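Trandlow general discussion > Lighthouse keeper side quest, is it worth doing?

Started by mossback_ed, 24 November 2023

mossback_ed
I'm at the harbor in Nakpan and the keeper wants 3,000 silver before he hands over the tower key. I have a bit more than that, but I was saving for the second horse. Does the key lead to anything?

pellwort
There's a chest on the top floor with a Harkano map piece in it. You need all 5 pieces for the hidden cove, so you'll have to pay him at some point.

dunnock77
You don't have to pay. Wait until after midnight and climb the nets on the seaward side. The window on the second landing is open. I got the map piece that way in chapter 2.

pellwort
They closed that window in the November patch. I tried it last night on a new save and just slid down the wall.

dunnock77
Works for me on console. Are you on PC?

pellwort
PC, yes. Maybe console hasn't been updated yet.

Thorarinn_F
Þórarinn Fogh here, I keep the map page on the Dredance wiki. The window is shut on both after the patch. If dunnock's still opens, the game hasn't updated. Paying is the only way in now, but the keeper drops his price if you bring him lamp oil first.

Map page update to follow tonight.

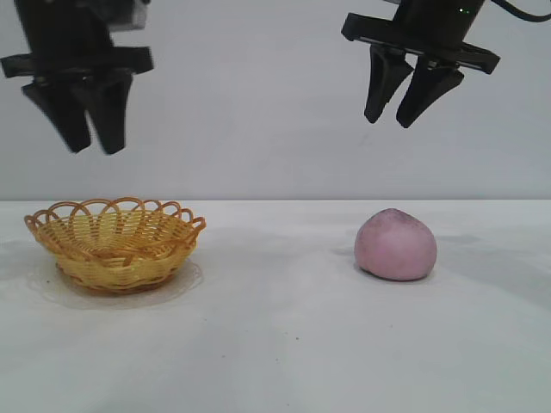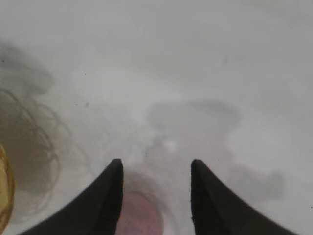

The oil is sold at the chandler's, up to 2 flasks per visit. He only takes it before you've talked about the key, so mossback may be stuck with the full price.

mossback_ed
I already talked to him. I'll reload an older save and try the oil.

dunnock77
Checked, and I was a version behind. I still think 3,000 is too much for one map piece.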